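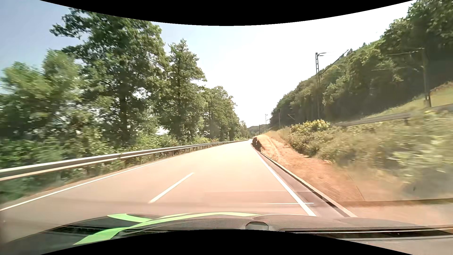
**Forum > Day Drives & Back Roads > Route Reports**

## The old Halbridge road, worth it or not?

**tharun_s** (thread starter)

Finally drove the Halbridge road on Sunday after two years of people on here telling me I had to. I came at it from the Pallon end, windows down, no plan, a bag of peaches on the passenger seat.

I loved it! The stretch up top is the one I keep thinking about. Big trees on the left behind the guardrail, clean white edge lines, a gentle bend way off ahead and the pavement so bright in the sun that it goes almost white. Didn't have another car in front of me there and I just sort of rolled along with a dumb grin on my face.

So my question is for the regulars - is it always this quiet, or did I get lucky? I want to take my parents in a couple of weeks and my dad gets grumpy if he has to sit behind a camper.

---

**OnishiR**

Lucky. I drive it most Saturdays in the summer and by eleven it's a parade. Go early, or go after dinner when the day people have cleared out.

Pretty stretch though. I like that tall tree. My wife calls every big tree a maple and I've given up arguing.

---

**bindu_r**

Going to be the sour one, sorry. I think this road gets oversold on this board. It's nice! It's a nice road with trees. But if you're coming from the Tristau side you drive 13 miles of nothing but storage lots and tire places to get to the good part, and then the good part is 7 miles and you're done. I did it with two kids in the back and they asked me when the drive was going to start.

Annamalai Farm Road is longer, has actual places to stop, and there's pie.

---

**tharun_s**

> then the good part is 7 miles and you're done

See, I came from Pallon so I skipped all the tire places. Maybe that's the trick? Seven miles felt like plenty to me, but I was also going pretty slow.

Tell me more about the pie.

---

**anibal_ch**

Please don't go too slow on it. I say this with love. I live out that way and the number of people who drop to a crawl because they saw a nice tree is something else. It's one lane each way and there isn't much of a shoulder, just a skinny strip of dirt between the line and the rail on that left side. If you want to look at stuff, there's a pull-off by the old Halbridge feed store. Use that.

Agree with Ryota on timing. Early is best.

---

**bindu_r**

Peach in August, apple later on. Cash only unless the daughter is working. They sell out by two.

---

**OnishiR**

Bindu I'm going to defend the Halbridge road one more time and then I'll drop it. Annamalai has the pie, fine. It's also flat as a board and there's no shade for most of it, so in this heat you're cooking. With those big trees you at least get some green to look at. And the surface is good now. Before they redid it you could lose a filling.

---

**bindu_r**

Shade? Look at the pavement in that photo, it's practically glowing, I'd want two pairs of sunglasses. The trees are over on the other side of the rail doing their own thing.

(I do like the color of the road down at the near end, kind of a pinkish tan. I'll give you that one.)

---

**OnishiR**

OK the shade comes and goes. It's better on the Pallon end, before you get up there. I stand by the filling.

---

**ilango_k**

Been reading this board forever, hardly ever post. Which direction do you all like better? I've only gone Tristau to Pallon and the sun was right in my face the entire evening. I had the visor down and still couldn't see the lines half the time. Wondering if I should have just flipped it around.

---

**anibal_ch**

Evening, start at Pallon and keep the sun behind you. Morning, the other way. And wash your windshield, inside too. Bug smears plus low sun on that pale pavement is no fun at all.

---

**ilango_k**

The inside! I have never once cleaned the inside. Thank you, will try.

---

**tharun_s**

Update on the plan, 23 Aug 2022: we're going early, Pallon end first, stopping at the feed store pull-off so Dad can stretch his knee, and then cutting over to Annamalai for pie before two. Mom has already voted for peach. If it's bad I'm blaming Bindu, if there's a camper I'm blaming Ryota.

Does anybody know if the feed store has a restroom? That's going to be the first thing they ask me.

---

**anibal_ch**

No restroom. There's one at the gas station in Pallon, get the key from the counter before you head out.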